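About Us | Our Company | Facilities and Fit-Out

We use cookies to remember your region and to measure visits to this page. Accept all / Manage settings

About Umbridge Interiors

Umbridge Interiors plans, supplies and installs fit-outs for leased office floors. The scope of a standard contract covers partitions, glazing, blinds, flooring, baseboards, door frames and loose furniture. Structural, plumbing and fire suppression work is excluded and is coordinated with the landlord's contractor.

The company was formed by the merger of two trade firms. Grulstead was a partition and glazing installer. Wiegand supplied commercial flooring and refurbished task chairs. Both names survive inside the company as the Grulstead crew, which handles everything vertical, and the Wiegand shop, which handles floors and furniture. Invoices issued under either old name remain valid and should be paid to the account printed on them.

Marisol Espinoza is managing director. She joined Wiegand as an estimator and still signs off on every takeoff before it leaves the office.

What we install

Most of our work is the conversion of open floor area into meeting rooms. The usual specification is a full-height glass partition in slim frames, with horizontal blinds for privacy and a continuous baseboard at floor level. Frames are ordered in standard colors. White is the shortest lead time. Blinds are specified by slat width and control side, and the control side has to be fixed before the order is placed, as it cannot be changed on site.

Wood-look flooring is our most frequently requested finish for rooms with mixed use. It takes chair casters well when the correct caster type is fitted, and it can be replaced in sections. We do not install it over an uneven slab. Where the slab reading is out of tolerance, leveling is priced as a separate line and completed before any partition track is set.

Door frames can be finished to match the partition or in a contrasting color. A contrasting frame helps people find the exit from a room where every wall has the same panel layout.

Furniture for rooms in use

Meeting rooms are seldom used only for meetings. Clients book them for training, interviews, product tastings and small receptions, and the furniture schedule has to allow for this. We generally propose a round table in place of a rectangular one where the room has to change function, with mesh-back chairs on the same floor finish. A round table accepts a cloth without corner overhang, and can be approached from any side when people are standing and carrying bags.
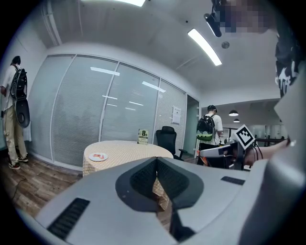
Table dressing and numbering

Cloths, plates and table signs are supplied on request through the Wiegand shop. Cloths are sized to the table diameter plus the drop. A light color with a fine check is the default, as it shows less creasing than a plain weave. Signs are kept small, with the number in the largest type, so that they can be read by a person standing and do not block the view across the table.

Items for short-term use are checked out against a numbered sheet and checked back in on the same sheet. Missing pieces are billed at replacement cost.

How a project runs

1. Site measure. One visit, during which all openings, ceiling heights and slab levels are recorded. The client provides access and a lease plan.

2. Drawing and estimate. The drawing is issued with a line-item price. Allowances are marked as such. Three rounds of revision are included.

3. Order. Glass and frames are ordered on receipt of the signed drawing. Changes after this point are charged at cost.

4. Installation. Floor, track, frames, glass, blinds, furniture, in that order.

5. Handover. The client receives cleaning instructions, blind control spares and touch-up paint for the door frames.

Storage and stock

The main warehouse is at Bredley. It holds 1,000 square feet of flooring in current finishes, 91 refurbished chairs and 100 blind sets in the standard widths. These quantities are updated each October, when the annual stock check takes place. Counter sales are not available. Collection is by appointment only, and drivers need the order number at the gate.

Notices on glass

We are often asked what can be attached to glass partitions after handover. Paper notices may be taped to the glass. Remove tape residue with a plastic scraper and glass cleaner. Do not use metal blades, and do not tape to the painted frame.

Contact

Requests for a site measure should state the building, the floor and the approximate area. Estimating replies to all written requests in the order received.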